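Publications > Working Papers > Table Games

Search Browse Authors Contact

3.2 Layout of the tiles

Sessions took place at a large white table in the Vasiliauskas office. Players spread the mahjong tiles by hand before sorting them by suit. Figure 2 shows tiles in two loose clusters, with bamboo tiles at the upper left of one of them. Brinkmann reports similar groupings in home play. 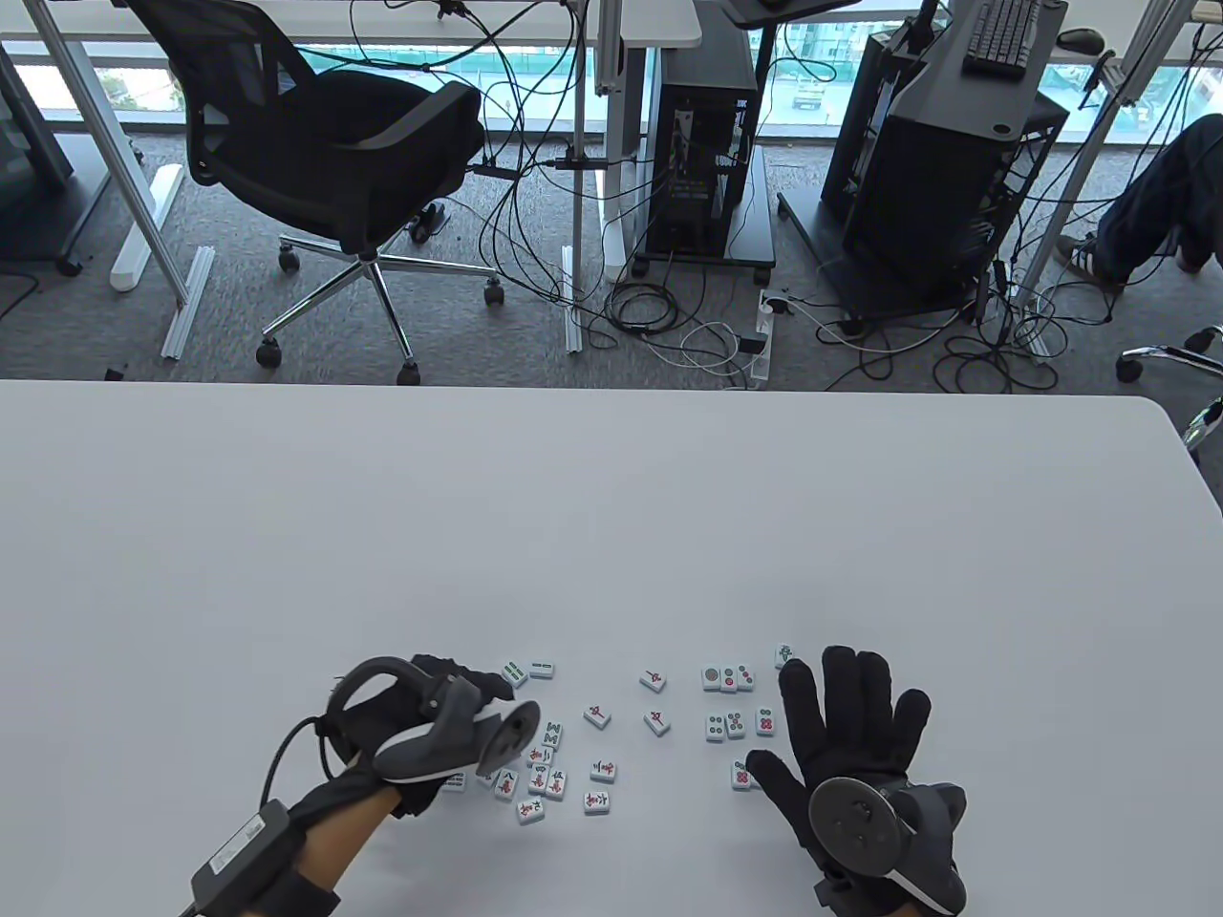

3.3 Sorting time

Time was recorded from the first touch to the last placement. The August sessions gave 284 complete sorts. Tiles with red characters were more often set aside early than bamboo tiles.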